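Geser Tabletop Board, White

Item 2833. A wipe-clean work surface for craft tables, kitchens and classrooms. The board lies flat without clamps and lifts off for storage. 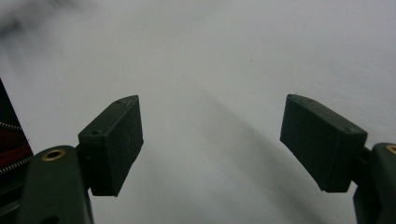
Wash with dish soap and a soft cloth. Do not use scouring pads. Stand the board on edge to dry.

Each order includes two non-slip strips for the underside. Replacement strips are item 381.
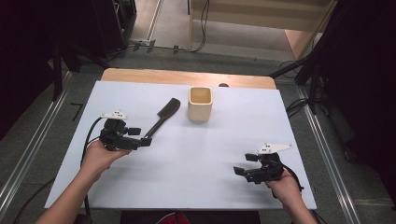 White board on a light wooden table, with brush and square cup. Accessories sold separately.

Ships flat. Returns accepted through December.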